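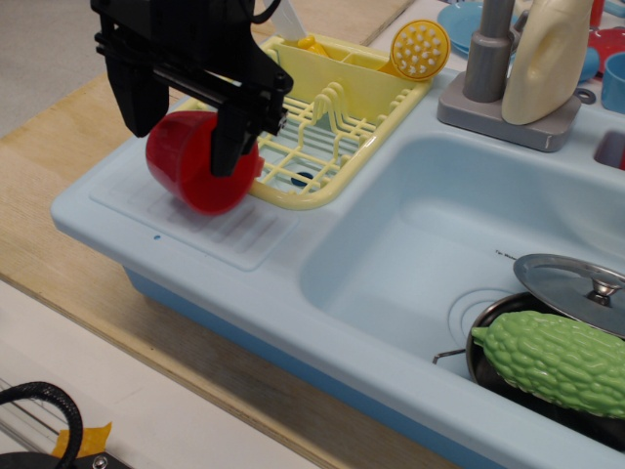

From: Siiri Jääskeläinen
To: Istano Playroom list
Date: Wed 8 March
Subject: Re: [playroom] Toy sink, small parts and where they go

Hello all,

Answers to Travano's questions, in among the quoted bits. I've trimmed the rest.

> We have the light blue sink out again after the February
> clear-out and I'd like to settle what belongs with it. At
> the moment the box has far more in it than the children use.

Agreed. I would keep with the sink: the pale yellow rack, the yellow round brush, the red and blue cups, the plates, the dark pot with its lid, and the cream bottle. The cutlery can live in the tall compartment at the back of the rack. The knife and the little yellow utensil both stand up in it, and it saves having another pot for them.

> Does the bitter melon go with the sink or with the food?

With the food. It ends up in the pot every session whatever we do, so don't bother fetching it out while they are playing. Just put it back in the vegetable basket at tidying time. Same for anything else green.

> Is the rack meant to go on the left or the right? Ours keeps
> getting knocked off.

I put it beside the ribbed part on the left. Cups can then go down on the ribs and get moved to the rack afterwards, and the basin stays free for the pot. If you have it on the right it is in the way of whoever is washing. Push the table against the wall if you can, so there is somewhere behind the sink for spare plates.

> Can we put water in it?

We do at Keskinen, but only on tray days. 200 ml in the basin is plenty. Take the rack off first and dry it separately with the prongs facing down. Water sits in the base otherwise and it gets slimy. The brush needs shaking out and leaving bristles up. Please don't put it away damp in the lidded box, we lost one like that.

> The tap comes off. Should it?

Ours does too. It pushes back on to the square base. Check for it before you close the box, along with any small rings or loose bits left on the counter. I keep a jam jar for strays and go through it at the end of term.

For washing the whole set I allow 45 minutes, with the plates and cups going in first. The box label is 586 on the shelf list, and there should be 4 copies of the contents sheet inside the lid. If yours has run out, tell me and I'll print more.

I still haven't heard from Flaltero about swapping the train table, so that stays where it is for now.

Siiri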